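Umard Toy Library: The Spring Sort
Posted by Nazar Prokopenko, 05/02/2023

Twice a year we take every bin off the shelves in the back room, go through what is in it, and put it back the way it should be. The spring sort ran through most of April. 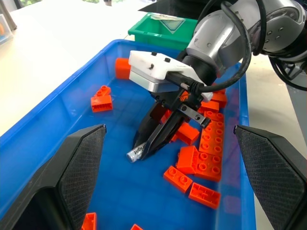

There are 18 bins in the building sets section and each one is supposed to hold a single color or a single type of piece. By spring they never do. Members return things in good faith, but a returned bag at closing time gets tipped into whichever bin is closest, and after six months of that the reds have yellows in them and everything has a few surprises at the bottom.

The captions are in shelf order, starting from the left. If you borrowed something over the winter and recognize a missing piece, the drop box by the side door is open whenever we are.

Blue bin, orange bricks
The orange ones are the chunky kind with round studs on top, good for smaller hands. A loose silver battery was in with them. Batteries go in the battery jar on the front desk, please, and not back in with the toys.

Red bricks, standard size
The fullest bin in the section and the one that goes out most. We split it into two bags so that a family can borrow half. The lid no longer closes when both bags are in, so the second one sits on top.

Yellow bricks, standard size
Some of these have faded from a winter on the windowsill. They still hold together fine. We kept them all except two that had been chewed through at one corner.

Green bricks and flat plates
The plates were at the very bottom, stuck to each other. A butter knife held flat between them gets them apart without leaving a mark. Do not use your teeth, which is how most of the damage on the older plates got there.

White and gray, mixed
We gave up separating these two years ago. Anyone building a castle wants both anyway, and under the lights in the back room it is hard to tell a dirty white from a clean gray.

Window and door pieces
Four doors without frames and a good many frames without doors. If you have a frame at home that has been sitting in a kitchen drawer since last summer, this is where it belongs.

Wheels and axles
Sorted by size into three old margarine tubs. The small wheels lose their tires easily. We found most of the missing tires in the marble run box, for reasons I have not worked out.

Marble run
The set is complete again except for one curved section. Marbles are kept at the desk now and given out in a drawstring bag, and they need to come back in the same bag. Not for homes with children under three.

Wooden train track
The Povura set, with the beech track and the painted bridge. We sanded the ends of the older pieces where they had swelled and would not slide together. Total count after sorting was 139 pieces, up from last year because a family on Mill Road gave us their old loop.

Train cars and engines
The battery engine works. The green one has a weak magnet on the back end, so it will pull but will not be pulled. Put it at the front.

Farm animals
Washed in warm water with a drop of dish soap and left on a towel overnight. The horses do not stand up well and never have.

Stacking cups
Two full sets and one short set. The short set is missing the smallest cup, which is the one that fits in a coat pocket. Check your coat pockets.

Magnetic tiles
We checked every tile for cracks along the seam. A cracked tile can let its magnets out and that is dangerous if swallowed, so any tile with a split goes straight in the trash, even a small one. We threw out five. What is left is 94 tiles, plenty for two children to share.

Shape sorter and loose shapes
The star is back. It was in the play kitchen, inside the kettle.

Play kitchen food
The felt fried eggs have been restitched. The cutting fruit with the hook-and-loop middle gets full of lint, and an old toothbrush takes most of it out. The half lemon has no other half.

Play kitchen pots and utensils
One saucepan handle was loose and has been tightened. The wooden spoons got a coat of food-safe oil. They look darker now, so do not worry if the set looks different from the last time you borrowed it.

Gears and pegboard
The Flonent gear set. All the gears turn, including the big one. The pegs for this set are a little thicker than the pegs for the lacing board, and if you force them into the wrong board they stay there.

Lacing beads
The laces were all frayed at the tips. We trimmed them and wrapped the ends in tape, which should last until fall. Beads are in the jar with the screw lid -- please check that the lid is on straight before you put it in a bag.

Odds and ends
Every sort ends with a tray of things that do not belong to anything we own. This time it held a key, several dice, the arm of a doll, a chess pawn, two hair clips and a plastic tree. The tray is on the counter until the end of May, and anything left on it after that gets given away.

How we sort
People ask about this at the desk, so I will put it down once.

Tip the whole bin out onto a sheet on the floor. A plain bedsheet is best, and you can gather up the corners at the end and pour everything back in one go. Pull out whatever is obviously wrong first: batteries, coins, food, paper. After that, go by color, and only then by size. Going by size first takes twice as long because you keep changing your mind about the middle ones.

Wipe the empty bin before refilling it. The dust collects in the corners and ends up on the toys again if you skip this.

Plastic bricks can go in a mesh laundry bag and be washed by hand in the sink. We stopped using the machine after it took the shine off a batch of the blue ones. Spread them out to dry with the studs facing down, or the water sits in the hollow underside and you get a bin that smells.

Batteries
We take the batteries out of every toy before it goes on the shelf. You will need to put your own in when you get home, and we ask that you take them out again before you bring the toy back. A battery left in a toy for a season can leak and ruin the contacts, and we lost a good musical box that way last year. Loose ones in a bin are a worry too, mostly on account of toddlers.

If you do find one in something you have borrowed, drop it in the jar at the desk. We take the jar to the recycling point when it is full. Button cells should be taped on both sides first. There is a roll of tape next to the jar.

What we are short of
Lidded bins in any color, as long as they stack. Mesh bags. Small wheels with tires. The curved marble run section mentioned earlier, which is from the Ajayi starter set, in clear plastic with a blue rim. We can also use 14 more drawstring bags if anyone sews and has fabric to use up. The pattern is one rectangle and a length of cord, and I can leave a copy at the desk.

We are not taking soft toys at the moment. There is no room for the ones we have.

Borrowing during the sort
Everything in the building sets section is back on the shelves and can be borrowed as usual. Puzzles are still being counted and will be out again once we have finished the 500-piece ones. Dress-up was not part of this round and has been available throughout.

If a bag you take home has something in it that does not match the label, write it on the return slip. It saves us having to find it in the fall.

Older galleries
Fall sort, building sets
Fall sort, puzzles and games
New shelves in the back room
Summer picnic toys, before and after washing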